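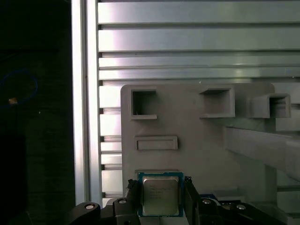 Forum: Buying and Selling Second-hand > Parts and Pricing
Thread: Is it fair to ask more for a processor with clean metal lid?

skaren_lane wrote:
Good evening to all. I want to ask an opinion about prices, and please excuse my English, I learned it late and I write slowly. In October I decided to sell the parts from my old desktop computer one by one, as I was told it brings more money than the whole machine. The memory and the disk went in two days. The processor is still with me, and I think my mistake is in the listing. I wrote "very good condition" and two people answered that a processor is either working or not working, so condition has no meaning. I do not fully agree. When the silver lid has still its soft brushed shine and the blue-green board makes a frame around it, like the Intel one at the top of my post, I as a buyer would feel more calm. Small grey printing on the lid also should be there, even if it is not easy to read in a photo. Would you pay more for this, or am I dreaming?

For comparison, in the shop at Stumton a used one of the same model is with three months of guarantee, and I asked ten per cent below their price.

oldvalve wrote:
You are dreaming a bit, sorry. I've bought used chips for years and the lid tells me very little. I have had one with scratches all over it that still works in my daughter's computer, and one that looked like new and was dead. What I look at is the underside. If you don't show the underside, I scroll on.

Ten per cent below a shop is also not much of a discount. The shop gives three months. You give nothing.

marrowfat wrote:
I'd disagree with oldvalve on the lid. A scratched lid often means somebody scraped the old paste away with a knife, and a person who does that has perhaps done other things too. I wouldn't pay a lot more for a tidy one, but between two at the same price I'd take the tidy one every time.

skaren_lane wrote:
Thank you both. Oldvalve, you are right that I did not show the underside. I will do it tomorrow in daylight. I have a question about this: must one photograph be enough, or do people want each corner? I do not wish to turn it in my hands too many times.

oldvalve wrote:
One straight from above and one at a slant so the light falls across it. Hold it by the edges.

Butel_77 wrote:
Hello. I sell small things every month, mostly camera lenses and radio parts, so perhaps I may say something from the side of the seller.

The word "condition" is the problem here and not the processor. Everyone reads it differently. I stopped using it. I write only what I did and what I know. For example: "Bought new. Used by me at home. Taken out in September. Never overclocked. Cleaned with alcohol." Five short sentences, and the questions in my inbox became fewer by half.

About price I'm with oldvalve. A private seller who wants nearly shop price has to wait for a buyer who did not look at the shop.

marrowfat wrote:
"Never overclocked" is worth nothing, though. Every listing says it.

Butel_77 wrote:
It's worth something if you are asked later and the story remains the same. I have had a refund from a man who wrote me one thing in the listing and another in his messages. The site took my side.

paucar.north wrote:
Can I ask which site? On the one I use, the buyer always wins, whatever anybody wrote. I sold a working graphics card in spring, got it back with a different serial number, and the site gave the buyer his money. Since then I write down the numbers of everything and I film the packing.

skaren_lane wrote:
This is what I am afraid of. How do you film the packing alone? I have only two hands and the telephone.

paucar.north wrote:
Lean the phone on a pile of books. Nobody will judge the film. Show the number close up first, then put the part in the box without leaving the picture, then tape, then the label.

oldvalve wrote:
I think that's too much trouble for a cheap processor, but each to his own.

marrowfat wrote:
I used to think so too, until I lost one. Do it, it takes four minutes.

Butel_77 wrote:
As the talk has gone to packing, I put my own order of work under this. I wrote it for my brother-in-law, who sends everything in an envelope and then is surprised. Please correct me where I am wrong.

1. Before you list
Look up what the part was sold for, not what people ask for it. Most sites have a filter for finished sales. Take the middle one and forget the highest. My last search gave 300 results and the dearest ones had been standing there since winter.

2. Photographs
Daylight, plain background, no flash. Metal surfaces are difficult. A silver surface with ribs in it throws the light back in stripes, and anything black in front of it becomes one dark shape with shadows, where only the bolt heads are bright. If your part is black, put it on something grey and dull, and turn it until the edges are seen.
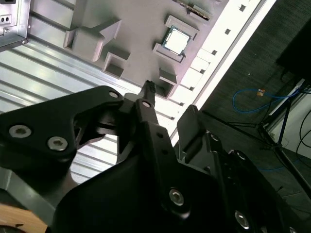
3. The text
Short sentences. Say what is included and what is not. If there is no cooler, write "no cooler". People will still ask you for the cooler.

4. Packing
The hard plastic shell is best for a processor. If it is lost, you can buy an empty one for very little. Then bubble wrap, then a box. An envelope is not a box.

5. Sending
Tracked, always. Keep the receipt until the buyer has written that all is well, and then keep it one month more.

oldvalve wrote:
Good list. On number 1, I'd add that you should look at the date of the sales as well. Prices of old chips fall every time a new range comes out.

marrowfat wrote:
On number 3 I'd say the opposite. Longer text sells better for me. Buyers want to feel they know who you are.

Butel_77 wrote:
For furniture maybe. For a processor I don't think they want to know me.

skaren_lane wrote:
I have now rewritten the listing with the sentences of Butel_77, put two photographs of the underside and taken the price down to twenty per cent below the shop in Stumton. I left the picture of the lid as the first one, I could not help it, I still find it looks trustworthy. The listing had 10 visits since this morning, and one person asks if the cooler is included.

paucar.north wrote:
It begins. Write the serial number down before you answer him.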